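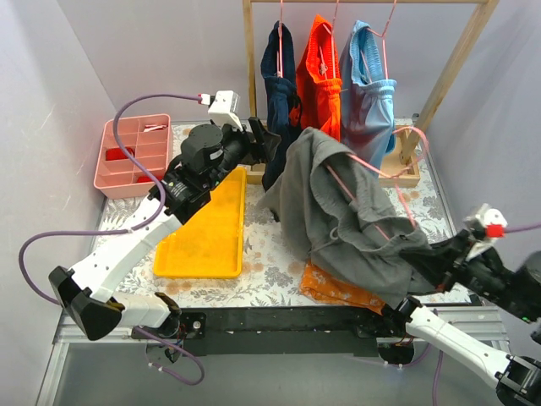

Why Do Waistbands Stretch?

Pull on a pair of soft pants or gym shorts and the top opens wide. Let go and it closes up again. The part that does this is called elastic.

Elastic is a flat band made with rubber or another stretchy material. Inside, it has long, tangled chains that are far too small to see. When you pull the band, the chains straighten out. When you stop pulling, they curl back up.

Where is the elastic?

On many clothes it is hidden. The top of the cloth is folded over and sewn down to make a tunnel, and the elastic runs through the tunnel. The band is shorter than the cloth around it, so the cloth bunches into little folds. These folds are called gathers. You can see gathers at the top of the red-orange piece on the rack.

What is the string for?

The string is called a drawstring. Elastic squeezes the same way on everyone, but people have different waists. A drawstring lets you make the fit tighter. The dark navy piece has one hanging down at its side, and the big gray one has a small loop of it at the front.

If a drawstring slips inside its tunnel, ask a grown-up to clip a safety pin to one end. Then you can push the pin along through the cloth until it comes out of the other hole.

How do you hang something with no shoulders?

A shirt sits on a hanger by its shoulders. Pants and skirts do not have any. One way is to put the hanger inside the waistband and let the elastic hold on to it. The pink hangers are used like this. It works best when the hanger is a bit wider than the waistband at rest — but not so wide that the band is pulled tight.

Does elastic wear out?

Yes. Heat is hard on it, and so is being stretched for a long time. Old elastic feels loose and may crackle when you pull it. The cloth can still be good, and a new band can often be put in.

Try it at home

Find something with an elastic waist. Lay it flat and measure across the top with a ruler. Now stretch it gently and have a friend measure again. Do this with 3 different pieces of clothing and write down which one stretches the most.

Written by Fathima Talukder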